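Ticket 566: Table top damaged, second floor break room
Opened by: Seija Kettunen
Assigned to: Kayode Ibrahim
Status: Waiting on parts
Priority: 4

Seija Kettunen, October 22, 2025
The light table in the break room has damage on the top. I wiped it with dish soap and then with the Fallumach surface cleaner and the marks are still there. Can it be repaired or do we need a new top?

Kayode Ibrahim
Went up and looked. Tried a white eraser pad for 30 seconds on one mark, no change. Did not try anything stronger because I don't want to dull the finish next to it. Photo added.

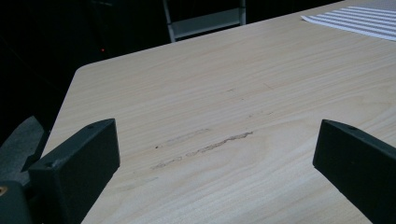 Table top, wood-grain finish, damaged area.

Kayode Ibrahim
Asked Živko Matić at Stanotness if they still carry a repair filler in light beige. He has it but wants the finish code first. It should be on a label under the top. Seija, can you check?

Seija Kettunen
No label on my side. The other long side is against the wall and I can't move it alone.

Kayode Ibrahim
OK, I'll pull it out tomorrow. Please keep using a tray or a mat for hot cups until then. If the code is gone, I'll ask for a price on a new top. Leaving this open.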